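Histoire des spiritualités contemporaines
Séance 6 : la canalisation (channeling) comme pratique et comme genre écrit
Notes de cours, version du lundi 31 janvier 2022
Chargée de cours : Hiyori Matsuda

1. Objet de la séance

On appelle canalisation la production d'un message, oral ou écrit, attribué par celui qui le délivre à une entité distincte de lui : esprit désincarné, maître, collectif non humain. Le terme se diffuse dans la seconde moitié du XXe siècle. La pratique a des antécédents directs dans le spiritisme du XIXe siècle, dont elle reprend une partie du vocabulaire.

La question de l'authenticité des messages n'est pas traitée. On étudie des textes, leurs conditions de production et les groupes qui les lisent.

2. Distinctions préalables

Médiumnité spirite : l'entité est en général un défunt identifiable, souvent un proche du consultant. La séance répond à une demande particulière.

Canalisation : l'entité est rarement un défunt connu. Le message s'adresse à un public large et prend la forme d'un enseignement suivi, parfois réparti sur plusieurs volumes.

Écriture automatique : désigne une technique et peut relever de l'un ou l'autre cas. Les surréalistes l'emploient hors de toute référence à un esprit extérieur.

Ces catégories se recoupent. Un même auteur peut passer de l'une à l'autre au cours de sa carrière, et les préfaces successives d'un ouvrage enregistrent parfois ce déplacement.

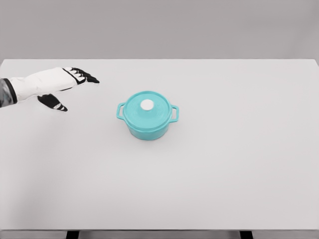 3. Le corpus Zernia

Le corpus retenu pour le semestre comprend 298 messages dactylographiés, issus du cercle Zernia et conservés dans le fonds Okabe. L'ensemble représente 3315 feuillets. Chaque message porte un numéro d'ordre ; 38 d'entre eux ne sont pas datés et ont été replacés dans la série d'après le papier et les renvois internes.

Le cercle s'est réuni pendant plus de 18 ans. L'édition imprimée, parue chez Hallov, ne reprend qu'une partie des messages et supprime presque toutes les questions des participants. L'enseignement y paraît continu, alors que les feuillets montrent des interruptions, des reprises et des refus de répondre.

4. Traits formels

a) Énonciation. L'entité parle à la première personne du pluriel. Le passage au singulier est rare et coïncide le plus souvent avec une réponse à un participant nommé.

b) Formules d'ouverture et de clôture. Elles se fixent assez tôt et servent ensuite de marque d'authenticité à l'intérieur du groupe. Un message sans formule de clôture est classé « incomplet ».

c) Lexique. Emprunts à la physique (vibration, fréquence, champ), à la théosophie (plans, corps subtils) et à la psychologie courante (blocage, résistance). Relever ces termes dans leur contexte avant toute interprétation.

d) Indétermination temporelle. Les annonces sont formulées sans échéance, à l'exception d'un petit groupe de messages de décembre, que l'édition Hallov écarte.

5. Autorité et réception

L'autorité du message repose sur deux affirmations difficiles à concilier : le canal est passif, et il a été choisi pour ses qualités. Les commentaires rédigés par le groupe de lecture de Sostbridge traitent cette tension en introduisant la notion de préparation du canal. On comparera avec le statut du médium chez Allan Kardec.

6. Travail demandé

Lire les messages 1 à 12. Relever les marques de personne et les formules de clôture, puis comparer avec le texte imprimé. Deux pages au maximum, références aux feuillets entre parenthèses.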